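News > Research > Press Releases

We use cookies to remember your settings and count visits. Read our cookie policy or change your choices at any time.

Stovport team releases Darkaner, a way to teach two-armed robots to unpack groceries
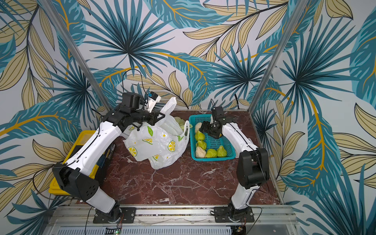

STOVPORT, April. I've been waiting months to write this one! Our group at the Stovport lab is putting out Darkaner, a training method for robots that have to work with two arms on things that won't hold their shape. Grocery bags are our favorite torture test. They crumple, they slide, the handles flop over whatever you want to pick up, and the vegetables inside don't come in standard sizes (try finding two chayotes that match).

Most methods we tried teach both arms as one big unit. Darkaner lets each arm learn its own moves and then trains a small third model that only handles timing: who goes first, who waits, who keeps hold of the bag. Segundo Taipe came up with that split on a Tuesday, and I told him it was too simple to work. I've apologized since.

Now the numbers. We trained on 394 demonstrations, all done by people steering the arms by hand, and then ran 66 test trials with bags and produce the system hadn't seen. Our older single-model setup needed 30 seconds longer per bag, and it dropped a lot more vegetables. Leafy stuff is still our weak spot. Lettuce tears, and the grippers don't feel it tearing, so we're careful not to promise anything there yet.

"What I like is that you can swap out one arm's model and leave the other alone," says Pavithra Gowda, who ran the trials. "We did it over lunch once and the system was back at work by two."

Senthil Sastry wrote the timing model, and Subbarao Marar kept the work cells running through some very long evenings. Thank you both!

We're releasing the code, the trained models and 354 of the demonstrations, free for research use. The others had sync problems between the arms, and I'd sooner hold them back than have somebody else chase our bugs. Next we're moving on to zippered bags, and I'm already nervous.

Questions, or want to try it on your own arms? Write to me, Manikandan Achari, through the Stovport press desk.

Related releases
Chowdary gripper pads: second round of wear tests
Vunerard simulator adds soft packaging
Stovport lab opens summer student applications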